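Why Do Kitchen Tools Have Holes?
Kitchen Science for Kids
By Lovisa Eklund

Open a kitchen drawer and look at what is inside. Some tools are solid, like a soup spoon or a butter knife. Others are full of gaps. A colander has holes. A slotted spatula has long, thin openings. A whisk is mostly empty space with wires around it.

The gaps are part of how these tools work. You can find out a lot about them with real kitchen tools or with a toy kitchen set, as long as the toy set has a few of the right pieces.

Holding and letting go

A bowl holds water because there is no way for the water to get out except over the top. Gravity pulls the water down, the bottom of the bowl pushes back, and the water stays put.

Now think about a bowl with holes in the bottom. Gravity still pulls the water down. This time there are places where nothing pushes back, so the water runs through them. Anything bigger than the holes stays behind.

Separating things by size like this is called straining. When a liquid is being removed from something solid, cooks also call it draining.
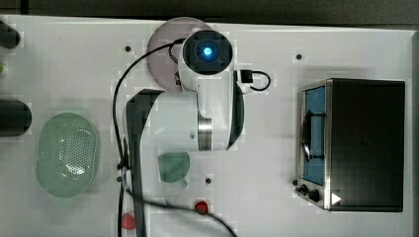

A colander is a bowl made for draining food. People use one to wash grapes, rinse beans, or drain a pot of noodles. Colanders can be metal or plastic, and they can be many shapes. The pale green one on the table is oval, with a raised rim, and the small holes in its base are in rows. The little green cup near it has a different job. A cup is for carrying a drink from one place to another, and a hole in the bottom would spoil that.

The size of the holes matters. If they were as big as a plum, your grapes would fall into the sink. If they were as small as a grain of sand, the water would take a long time to get through. The person who designs a colander has to pick a size in between.

Rice is a problem for many colanders. The grains are small and slip through. For rice, many cooks use a sieve, which has a fine wire mesh. A sieve can also be used for flour. Flour goes through the mesh and the lumps stay on top.

Why not one big hole?

You might think one large hole would drain faster than many small ones. It would, but the food would go with the water. Many small holes give the water plenty of ways out and give the food none.

There is another reason to spread the holes out. Food sits on top of some of the holes and blocks them. If a piece of lettuce covers one hole, the water can move over to the next one.

Bathtub drains work in a similar way. Many of them have a cover with several openings, so that a washcloth or a small toy does not go down the pipe.

Words to know

Colander: a bowl with holes, used to drain or rinse food.
Sieve: a tool with a fine mesh, used to separate very small pieces from larger ones.
Mesh: a net made of wires or threads that cross each other.
Perforated: having holes made in it.
Gravity: the force that pulls things toward the ground.

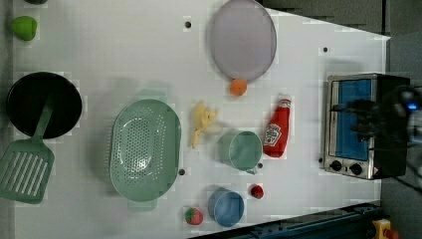
Slots, which are long holes

A slot is a hole that is longer than it is wide. Slots are common on spatulas and serving spoons.

When you cook a pancake or an egg, there may be oil or butter in the pan. A solid spatula can pick up some of that oil along with the food. With a slotted spatula, some of the oil drips back into the pan as you lift.

Slots also help the spatula bend a little. A thin, bendy spatula can slide under an egg more easily than a thick, stiff one. If you have both kinds at home, ask a grown-up whether you can press each one gently against a plate and compare them.

A frying pan needs to be solid and flat on the bottom. The flat part touches the burner, and heat moves from the burner into the pan and then into the food. If a frying pan had slots, oil would drip onto the stove. That could start a fire.

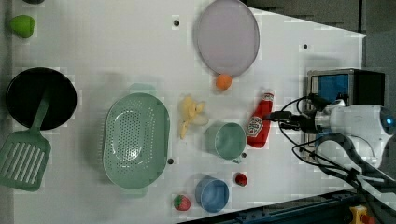 A slotted spatula resting on a frying pan, next to a colander with handles at both ends.

Handles are worth thinking about too. A frying pan usually has one long handle, which keeps your hand away from the hot part. A colander often has two short handles, one at each end. You need both hands to tip a colander full of wet potatoes without dropping it. Water is heavy, and so is food that has soaked some up.

Try it: Which foods get through?

Karthik Siddiqui teaches second grade, and his class does this activity every April. You can do it at a sink or outside on the grass.

What you need:
A colander
A large bowl or tub
A pitcher of cool water
Dry rice
Dry beans
A few grapes or strawberries
Paper and a pencil

What to do:
1. Draw 3 columns on your paper. Label them Food, My guess, and What happened.
2. Write down each food. Guess whether it will stay in the colander or go through the holes.
3. Set the colander inside the large bowl.
4. Put in one food at a time. Pour a little water over it and shake the colander gently.
5. Lift the colander and look in the bowl. Write down what you see.
6. Empty everything out and go on to the next food.

Dry rice should not go down the sink drain. Scoop it out of the bowl and put it in the trash or the compost.

Some of your results may be mixed. A few grains of rice can go through while others stay behind. Turn one of those grains in your fingers and compare its long side with its short side. Long, thin pieces can slip through a hole

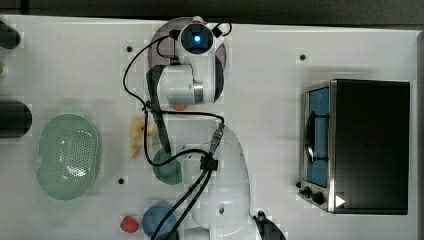

if they are pointing straight down at it, and they can get stuck if they land sideways. Pasta does the same thing. Spaghetti sometimes pokes out through the bottom of a colander, but bow ties and shells stay inside.

You can try the activity again with something other than food. Gravel, dried leaves, and sand from a sandbox all work well. Use an old colander for those, and wash it afterward.

Look around your home

Once you start looking for holes, you will find them outside the kitchen. A showerhead has small holes that spread the water out. A watering can may have them on the spout. A window screen has a mesh that lets air in and keeps most bugs out.

Pick one of these and draw it. Next to your drawing, write what goes through the holes and what stays behind.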